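Up at 6:40, no milk. Black coffee, fine. Sorting day, I said so to everyone so now it has to happen.

Whole closet out before breakfast. Winter stuff first because that's the worst of it. Boots in the hall. Scarves in a heap on the chair, all smelling of the cedar blocks, the Mudument ones, which I think have quit working. Two holes in the gray cardigan, same elbow. Into the mending bag with the other things I never mend.

Rule for today - if I didn't wear it last winter it goes. Broke the rule in ten minutes. The green dress from Andness stays, I don't care. The Grellwood jacket goes, zipper's shot and it pinched under the arms from day one. Paid too much for that. Wrote 1,520 in the budget book for clothes last year and felt sick looking at it, so I closed the book.

Cherry sheet on the bed, I do my folding there, the dresser's too small and too high. Sweaters never come out square for me. Sleeves in, bottom up, then the whole thing slides sideways and the stripes go wherever they want. 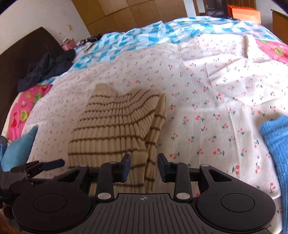 Helmi Koivisto says never fold knits in half down the middle, you get a line in the front that stays till spring, and roll the ribbed ones if the drawer is deep enough. My drawer isn't deep enough. She said then buy a deeper drawer. Easy for her, she has the whole wall of them.

Tried rolling one anyway. Came out like a loaf. Unrolled it.

The beige one with the brown stripes I'm keeping, no question. Warm, goes with the brown cords, doesnt itch. Not folding it again though, it's going on the shelf however it lands. Sleeve never wants to sit flat.

Lunch was toast standing up. Pirjo Laitinen called about the bags, she can take them to the swap in September if they're tied shut and labeled. I have 3 tied. No labels. Can't find the marker, had it yesterday, I know I did.

Afternoon slower. Tried on the old ski pants and that was a mistake. Found the Kinyua mittens behind the radiator - been blaming the bus for those. One is a bit scorched at the thumb. Still good.

Left to do: socks, the top shelf, teh whole coat rack. Sheet needs washing too, fuzz all over it by now I'd bet. Also milk. Going before the store closes.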